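# Handle keeps coming out of my little dustpan and brush set, any fix?

**Figueroa**

I have one of those small table sweeping sets, all cream plastic, that I use for crumbs and eraser dust on my craft table. I got it at the Vemgate outlet store back in October and I love the size of it, but the handle is in two pieces. There's a flat part at the bottom and then a rounder sleeve that pushes down over it, and every time I get going with any energy the sleeve works its way up and I end up holding just that while the rest stays on the table. I've pushed it back on more times than I can tell you.

I tried a wrap of clear tape and it lasted maybe a week before it went gummy. I don't want to buy another one over this! Is there a glue that really sticks to this kind of plastic, or am I wasting my time? 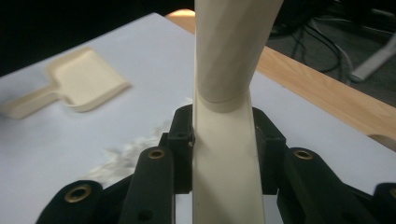

Glue is my first thought, but I've been burned before — I used regular white glue on a broken hairbrush once and it peeled off like a sticker. My set has that smooth, matte kind of plastic, on the handle anyway, so I'm guessing there isn't much for glue to grab. You can see the little step where the sleeve ends and the flat strip starts, and I'd like to keep that neat if I can, without a big blob running down the strip. Would sanding help? I have some 2000 grit left over from another project, if that's any use.

**Pimitz**

2000 is way too fine for this, that's for polishing. You want something coarse, whatever you'd use on an old chair. Pull the sleeve all the way off, scuff the part of the strip that goes up inside it, wipe off the dust, and then use a two-part epoxy made for plastic (check the package, some of them skip the soft greasy plastics). Put it on the hidden part only and stop short of the end, so when you slide the sleeve down the extra has somewhere to go. If a bit squeezes out at the step, get it with a cotton swab right away. Then leave it alone overnight. I did a dish brush this way 2 years ago and I still use it every day.

**Umitz**

just buy a new one lol mine was 7 bucks

**Figueroa**

Thanks Pimitz, I'll look for the epoxy this weekend. And Umitz, I know, I know — but then I'd have two dustpans!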